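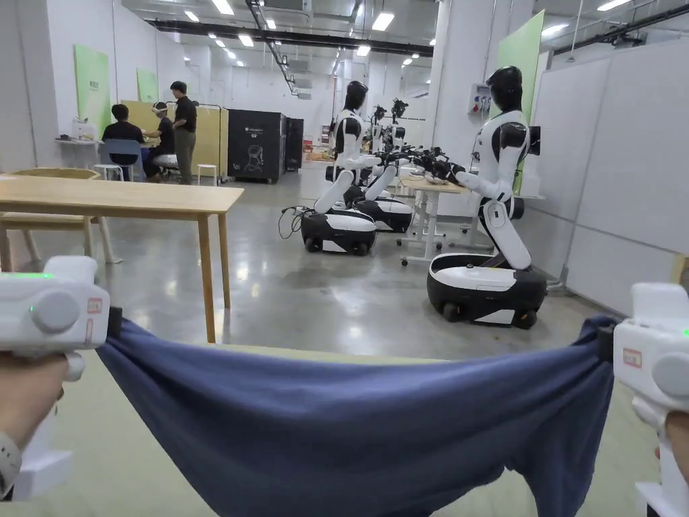
Figure 3. Two-handed demonstration with the hand-held grippers, a blue cloth held taut between the jaws.

4.2 Collection of cloth-handling demonstrations

Demonstrations were recorded with a pair of hand-held grippers, one in each hand of the operator, following the protocol set out in Section 3. The operator grasps the cloth near two of its corners, draws it taut, and then carries out one of the 10 tasks in the Grastatlow task list. As Figure 3 shows, the cloth sags in a shallow curve between the two grippers even when it is held under tension. Earlier work on the Juten baseline treated the upper edge of a held cloth as a straight line between the grasp points, and the policy trained on that assumption tended to pull too hard. We therefore dropped the assumption and let the model learn the shape of the edge from the images alone.

A total of 3,536 demonstrations were kept after screening. Another 155 were removed, in most cases because one gripper had lost its grasp before the end of the task or because the tracking data contained gaps. Screening was carried out by Miroslava Kollár using the Brasex review tool, and the rules applied are given in Appendix B. No demonstration was removed on the grounds that the fold was untidy – such cases are common in household use and were considered part of the task.

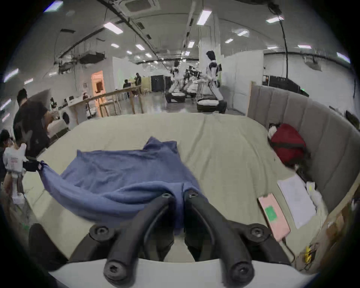

The second part of the set concerns cloth that lies on a soft surface. A mattress gives way under the fingertips, and a finger that presses down to get under a fold may catch the mattress cover as well. Operators were told to approach a fold from the side, to close the fingers only when the edge of the cloth was between them, and to leave other items on the bed where they were. Personal items such as bags, phones, and papers change the background from one session to the next, and we did not mask them out during training.

The policy was trained on both parts of the set together, using the Rusnák loss with the weights reported in Section 3.4. Training on taut cloth alone gave lower success in 7 of the tasks, all of which begin with the cloth in a rumpled state. The gap was widest for corner finding – the step at which the policy must choose a first grasp point with little of the outline in view. Results for each task are given in Section 5.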